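Notebook — textiles bench, drying and hanging work
August 2023
Entry by Yanti Pangaribuan. Copy to Darmawan Krishnan and Sekar Tarigan.

Purpose

Settle the hanging procedure for the small rack before the Clotitz knit order goes into wash testing. Open points from last entry: which garments go on the rod and which stay in the basket, how much hem may touch the table, and whether the perforated basket is good enough to replace the old solid tub. Kamarul has asked for an answer on the tub so he can clear the shelf.

Setup

Small garment rack on the white table, three gray side walls in place to keep lint from the next bench off the samples. White plastic basket at the left. Table wiped down with plain water, no detergent, after the residue problem on the Clastico samples.

Load is mixed on purpose. Solids and stripes together, since the stripes are the useful ones for judging distortion. A stripe that runs level at the shoulder and dips toward the hem tells me the piece was hung off center, and I can see it from across the room. On a plain gray cloth the same fault is close to invisible until it is laid flat and measured.

The striped piece hangs in long folds from rod height and its hem still reaches the tabletop. So the rod is too low for anything of that length. Bright green cloth left over the front of the basket for now.
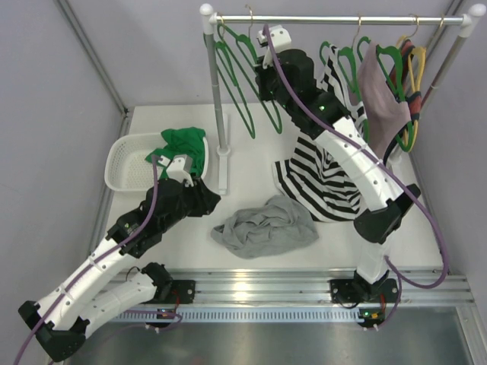
Rod height

Present rod is fixed. Two options:

1. Raise the rack on blocks. Cheap, but the feet are narrow and I don't like the look of it with a full rod.
2. Order the taller uprights from Tsoukalas. Darmawan has the part list. Lead time 25 days, which puts us past the start of the Clotitz order.

Going with blocks for the interim, and the uprights ordered anyway. Until the blocks are cut, long garments get folded once over the rod at the waist. This leaves a crease across the middle. Note it on the sample card so that Sekar does not record it as a wash defect. She did that on the last batch and we lost an afternoon to it.

Handling cloths out of the basket

Lifting by one corner is quick but gives a narrow drape, bunched at the top, with the lower end trailing and crumpling on the table. For a towel or a wiping cloth I don't mind. For a knit it is poor practice: the weight of the piece hangs from one point and the corner grows. Measured on scrap jersey last week, a corner hold of 70 seconds left the corner 5 mm long after relaxing flat. A two-point hold on the same scrap left nothing I could measure.

Procedure for now:

— Cloths and towels: one corner is acceptable for the lift. Take a second point before the piece goes anywhere near the rod.
— Knits: two points from the start, at the shoulder seams. If the seams can't be found in the basket, tip the piece out on the table and find them there.
— Anything hanging over the basket edge comes out first. Otherwise it gets dragged by whatever is lifted past it. 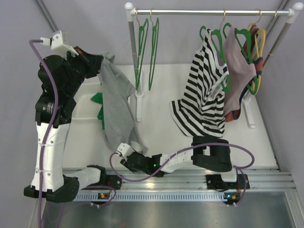 The last item is the one people skip. On the earlier Sketevton trial we had a fair amount of snagging, and I put most of it down to pieces being pulled across each other at the rim. The basket itself is smooth enough. I ran a nylon stocking around the inside and over the edge and it caught in one place only, a molding flash near a corner. Trimmed with a scalpel and rubbed down with 400 grit. Repeat run clean.

Basket or tub

Keep the basket. It is shallow, so pieces do not get buried, and the perforated bottom lets damp cloths drain on the tray. The tub held more but everything in it came out in a knot. Kamarul can have the shelf space. He should check the tub for the missing sample clips before it goes.

One limit to write on the label: 88 percent of the loads in the wash log fit in a single basket. The remainder need splitting. Do not heap.

To do

Cut blocks for rack feet, all from the same board.
Order uprights (Darmawan).
Add a "folded on rod" box to the sample card (Sekar).
Repeat the corner hold on the rib knit. Jersey alone is not enough to base the rule on.
Ask Yanti Santoso whether Clotitz wants the stripes checked against the pattern sheet or only against each other. Her message of last week can be read either way.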